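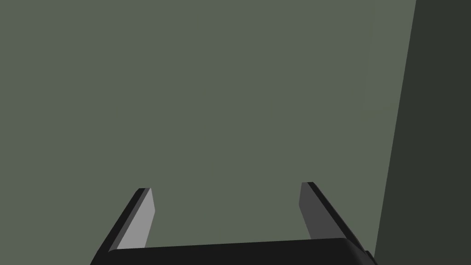
Hélder Barreto wrote to say my lentil soup came out thin, and he asked whether the cooking time in the February post was wrong. He used 200 grams of brown lentils, 1,000 milliliters of water, and a wide pot with no lid.

The time is fine. The pot is the problem, along with the stirring. A wide pot without a lid loses water fast at first, so most people turn the heat down too far, and the lentils never break up enough to thicken the liquid. I reran the recipe with his amounts in a narrow pot, lid tilted, at a low simmer.

Changes from the February version:

- Rinse the lentils but do not soak them.
- Cook the onion and carrot in 2 tablespoons of oil until the onion is soft. Brown edges make the soup bitter.
- Add cumin before the water and stir it through the oil.
- Hold the salt until the lentils are tender.
- Take out about 330 milliliters of finished soup, blend it smooth, and stir it back in.

The last step does most of the thickening. Flour also works, but it dulls the cumin and the soup sets like paste in the fridge.

I used the Terkstead lentils again. The Quintela ones are smaller and hold their shape longer, so blend a bit more if that is what you have. Lemon juice goes in off the heat.

Brynhildur Hviid asked about freezing. It freezes well without the lemon. Thaw it overnight in the fridge and add a splash of water when you reheat it. I have not tried the recipe with red lentils.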